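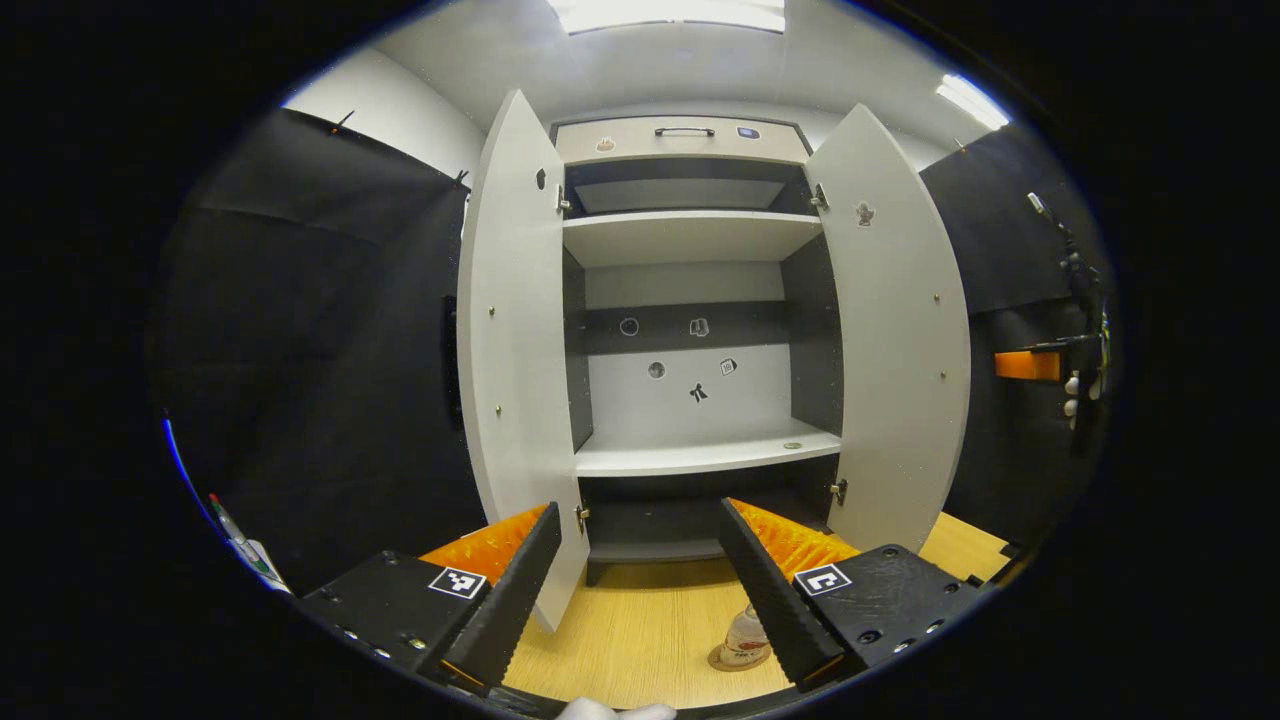 Opening (5 min, no slides)

Thank them for coming. Mention the parking situation in Tresatbridge once, then let it go.

Start with the ordinance. Read the title out loud, slowly: "An Ordinance Protecting Conscience in Local Commerce." Pause. Ask who could vote against a title like that. Four members of the city council could, as it happens, and five couldn't, so here we are.

What it says

Two pages. The first page defines "sincere belief." The second lets a landlord or shop owner turn people away because of one. There is a paragraph on appeals, which go to the city clerk. The clerk has asked, in writing, to be left out of it.

Do NOT do the clerk impression. It went badly in October.

Who is for it, who is against it, who is in the restroom

Councilman Horik wrote it. He says it will hardly ever be used. He also says it is urgent. Leave both quotes up and drink some water.

Councilwoman Tera voted yes and told the paper she had "concerns." Her concerns have not yet been seen in public. Councilman Virk said no, for 55 minutes, and I have read the transcript so that you don't have to. The good part is near the end, where he asks whether a plumber could refuse a house call under page two. The city attorney said she would get back to him.

Zewditu Abera spoke at public comment about trying to rent an apartment with her wife. She had two minutes and used less. Read her statement straight, no jokes on either side of it. Check the pronunciation with her before we start, she'll be in the second row.

What happens next

The mayor can sign, veto, or do nothing. Doing nothing makes it law, and he is very good at doing nothing. Override takes six votes, and they have five.

So the ask is small — call the mayor's office. Be polite to whoever picks up. Say the word "veto" early in case the line drops, which that line does.

Questions

Someone will ask if I'm running for council. Answer: no. Nahom Gudeta is, and he can stand up and wave, but this isn't his event and he gets 60 seconds.

If the man with the water bill comes, the utility desk opens at nine.

Stack the chairs.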